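Robot Software Lab, Week 3 Handout
Two arms, one table: who gets to move?
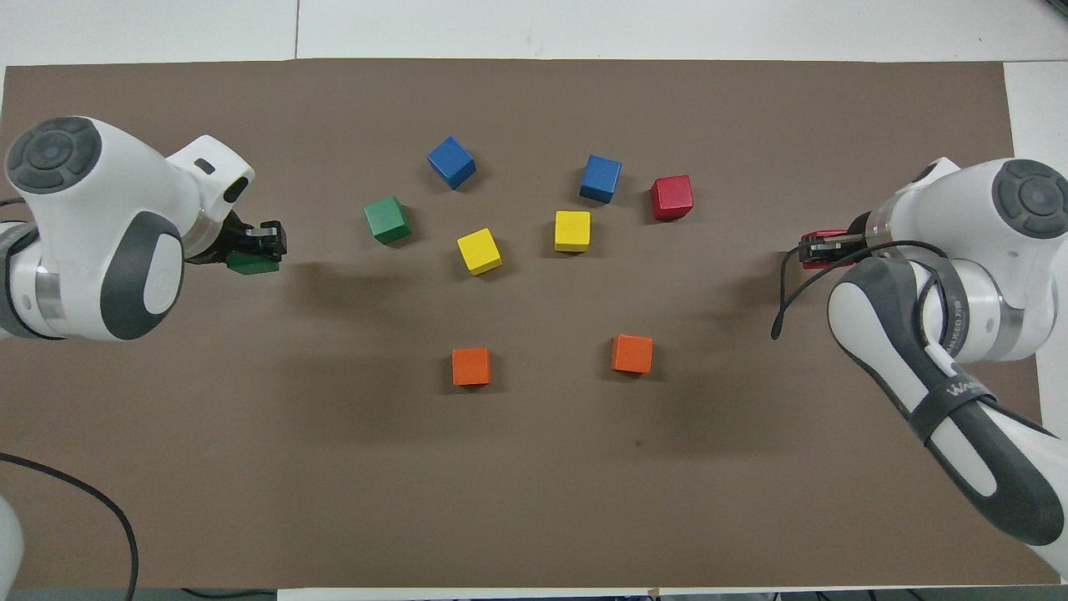 Last week you had one arm and a planner that mostly worked. This week you have two, and a planner that mostly worked is about to become two planners that each believe they own the table.

Read this before the lab session on 16th September. The lab machines already have Ranov (the planner) and Gista (the perception node). Please don't upgrade either of them. Someone always does.

1. What the planner knows

Gista publishes a list of cubes. Each entry has a color, a position in the table frame, a yaw angle and a confidence score. A cube looks the same after a quarter turn, so yaw is only meaningful between 0 and 90 degrees. If your code sends the wrist through most of a full circle to line up with a face it was already lined up with, you forgot this. Take the yaw modulo 90 and pick the nearest equivalent to where the wrist is now.

Color comes from a plain hue threshold. Red and orange are neighbors in hue, and red also wraps past zero, so a rule that says "hue less than 28" will happily put both in the same bin. Look at the histogram before you blame the planner.

A cube that is in a gripper is not on the table. This sounds obvious until you see Gista report a held block as a table cube, at table height, directly under the fingers. The other arm then gets assigned to fetch it. Mark the object as attached as soon as the grasp is confirmed, and drop any detection that falls inside the gripper's footprint.

2. Sharing the middle

Each arm has its own side plus a shared zone in the center. The simple scheme is a lock: an arm asks for the zone, enters, picks, leaves, releases. It is safe and slow, and it gives you a lovely view of one arm waiting politely for the other.

The better scheme checks the two paths against each other in time. Ranov samples both trajectories at 128 points and tests the arm shapes for overlap at each step. Two cautions:

The two paths must use the same clock. If one arm starts late, your collision-free plan describes some other afternoon.

Cables are not in the model. Pad the wrist and forearm shapes, and keep wrist rotation limited so the cable doesn't wind itself around the problem.

3. Deadlock

Left arm holds cube A and wants the spot where cube B sits. Right arm holds cube C and wants the zone the left arm is in. Neither is wrong. Both will wait until the building closes.

Give every request a timeout and a fixed priority. When the timeout fires, the lower-priority arm backs out to its home pose, still holding its cube, and asks again. Don't let both arms back out and retry after the same delay, or you will have built a very expensive hallway dance.

4. To do

Run the lock version in the Clidov simulator, 1000 episodes with random cube poses. Log finish time and every timeout.

Swap in the timed check and run the same seeds. Same seeds, please. Nearly 3 seconds faster on different seeds is a rumor.

Only then move to the real arms, at reduced speed, with one partner at the stop button and not on their phone.

Hand in your logs, the diff against the starter code, and one page on the worst failure you saw. A group that reports no failures will be asked to run it again while we watch.

Starter code is in the Tawfik folder, under week3. The README is out of date. The comments in the config file are right.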